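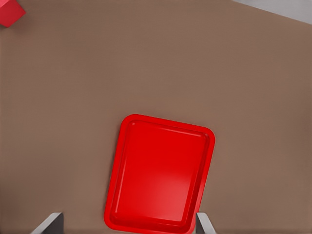 Red tray on a brown tabletop, seen from above (rendered).

Home Products Pressure & Flow Metering Spares Support Contact

Nultmont Isach 7 District Pressure Logger

The Isach 7 sits in a hole in the road and writes down the water pressure. It does this day and night, without comment, and sends the results to your office so that your staff may have opinions about them. We have been making loggers at Nultmont for long enough to know that this is most of what a water company wants from one.

It is meant for small and mid-sized networks, up to 4000 connections per zone, where the supply is supposed to be continuous and everybody would like to be able to prove it. If your supply is intermittent, the Isach 7 will prove that too. Customers have occasionally asked whether this feature can be switched off. It can't.

What it does

The logger takes a pressure reading every 15 seconds and keeps a minimum, maximum and mean for each quarter of an hour. Readings are stored on board and sent once a day over the mobile network, at 4 a.m. unless you tell it otherwise. If there is no signal, and under a cast iron lid there often isn't, it holds on to everything and tries again the next night. The memory will take 231 days of this before it starts writing over the oldest data, by which time somebody ought to have lifted the lid.

Sudden changes are treated separately. When pressure drops faster than the limit you have set, the unit wakes up, records at ten readings a second for two minutes and sends an alarm straight away. Please choose the limit with care. One utility set theirs so fine that the duty phone rang each time the brewery rinsed a tank, and the engineer on call that Sunday wrote us a letter we have kept.

Fitting

There is one pressure port, quarter-inch BSP female, and a hose with a quick-release coupling in the box. Close the tapping, fit the hose, open the tapping slowly and bleed the air. Then hang the unit from the bracket with the aerial uppermost. It will work upside down, but the signal suffers and the label becomes hard to read.

The case is sealed for permanent flooding to two metres. It is not sealed against being run over. Most of the units we get back for repair have been left on the verge beside the van, and then not beside it.

Set-up is by cable or by the Floderov handset, sold separately. The handset has large buttons for use with gloves, and a screen that can be read in sunshine, should the need arise. The old So handset will talk to the Isach 7 for reading data but can't change the alarm settings. We did try.

Specification

Range: 0 to 16 bar
Accuracy: 0.2 per cent of full range
Storage: 231 days at standard interval
Battery: lithium, replaceable, five years with one transmission a day
Working temperature: -20 to 60 °C
Weight: 1.4 kg with battery
Maximum hose length: 10 m
Approved for contact with drinking water: yes, all wetted parts

The battery figure is for one transmission a day. If you ask for one every hour you will get lovely graphs and a flat battery – the choice is yours, and so is the trip to change it.

What comes with it

Logger, aerial, one-metre hose, bracket, two bolts and a printed guide in a waterproof sleeve. There is a third bolt in the bag. It is a spare. We mention it as support takes more calls on this than on any other subject.

Ordering

The Isach 7 is sold singly or in crates of seven. Orders over 1000 units are built to schedule, so talk to us before you announce anything. Next production slots open in May. SIM cards are not included, though we can fit your own before dispatch if you send them to us with the zone names written clearly. "Top of hill" is not a zone name – we had four of those in one order.

Repairs and recalibration are done in our own workshop. Calibration is good for two years. Please empty the water out before posting.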